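Glossy tile, gray haze that comes back after every mop
Flooring and Tile > Cleaning and Maintenance

grout_minus
October 10, 2021
Large-format glossy porcelain, off-white, ground floor, kitchen plus hallway. Installed in July. Since the first week there has been a gray film that disappears when wet and returns when the floor dries. It shows most in low light from the hall end. In direct light from the window I can hardly find it.

What I have done so far:
Mopped with the Pendura neutral cleaner at label dilution, twice a week.
Mopped with plain hot water, four times in a row on one day.
Dry buffed one tile with a microfiber cloth for several minutes. That tile improved for a day or so.

Installer says it is normal. I would like to know whether this is grout residue, cleaner residue, or the glaze itself, before I put anything acidic on it. Grout is cement based, light gray, sanded.

mopbucket_ed
Cleaner residue. Neutral cleaners leave surfactant behind if you do not rinse, and on gloss you see every bit of it. Stop using the product, do three rinse passes with clean water, change the bucket for each pass.

Sinan Yurt
I would not conclude that yet. The film was there in the first week, and it survived four hot water passes. Surfactant residue would have been reduced noticeably by that. Cement haze would not.

Test before treating. Pick one tile out of the walking line. Put a few drops of white vinegar on a spot the size of a coin, wait one minute, wipe, rinse, dry completely. If the spot is clearer than its surroundings, the film is mineral. If nothing changes, repeat next to it with a degreaser. Keep the vinegar off the grout joint.

mopbucket_ed
Four passes with the same dirty bucket is one pass. He did not say he changed the water.

grout_minus
I changed the water every time. Flat mop, the same pad throughout, so there is one variable I did not control.

kilnside
The pad matters. If it was ever washed with fabric softener it will put down a film by itself. New pad, no softener, then judge.

Also look at the floor from a low angle before you do any test. Kneel at the dark end of the hall and look toward the light. Haze from grouting follows the float strokes, so you get arcs and diagonals crossing from tile to tile. Cleaner film follows the mop, so you get long parallel bands. Glaze variation stops at the edge of each tile. 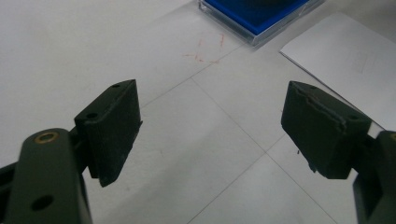 Check for small dark specks as well while you are down there. Some of them are loose grit, which wipes off, and some are pinholes in the glaze filled with dirt, which do not. Pinholes tell you something about the batch. A fingernail will distinguish the two.

Sinan Yurt
Agree with the low angle check. I would add that pinholes are a reason to be careful with colored grout and not much else. They do not cause haze.

tallis_b
We had the same complaint at a rental unit in Clilthorpe, 82 square meters, same kind of tile. It was factory wax. Some polished porcelain ships with a protective coating and the installer is supposed to strip it before grouting. Ours did not. Water beads on it, and dirt sits in it, and it goes gray. Vinegar does nothing to wax, so the coin test will give you a false negative.

kilnside
Polished and glazed are different products. Wax is common on polished porcelain. On a glazed gloss tile I have rarely seen it. grout_minus, which do you have? The box or a leftover tile will tell you. On glazed tile, a chipped edge shows a thin glassy layer on a body of a different color.

grout_minus
Found a broken offcut in the garage. There is a visible layer at the top and the body is beige. So, glazed.

tallis_b
Then disregard the wax.

grout_minus
Low angle check done. Arcs in the kitchen, crossing the joints. In the hallway I see mostly straight bands. I also found several specks by the door. All but two wiped off.

Did the vinegar test on a tile beside the refrigerator. The spot came up clear after drying, with a sharp outline. Repeated in the hallway with the same result, although weaker.

Sinan Yurt
Then it is cement haze, with some cleaner film on top of it in the hallway. Use a sulfamic acid haze remover. Wet the grout first so that the joints are saturated and do not absorb the acid. Work in small sections, agitate with a white pad, pick up the slurry with a wet vacuum, and rinse twice. No hydrochloric products indoors.

mopbucket_ed
I said there was cleaner film and there is cleaner film.

Sinan Yurt
In the hallway, yes.

pbrandt
Which remover? I have used Fimport and it was fine but slow. The Jasińska one is stronger and the smell is unpleasant. I would start with the slow one on grout that is only a few months old.

kilnside
Same. Dilute further than the label says for the first section. You can always repeat it.

grout_minus
Ordered the Fimport. The kitchen took 12 sections and one repeat in front of the sink. Film is gone there, dry, viewed from the floor in low light. Grout color unchanged as far as I can see. Hallway is next weekend, with a new pad.

The two specks by the door are still there. Fingernail catches on one of them.

kilnside
That one is a pinhole. Leave it.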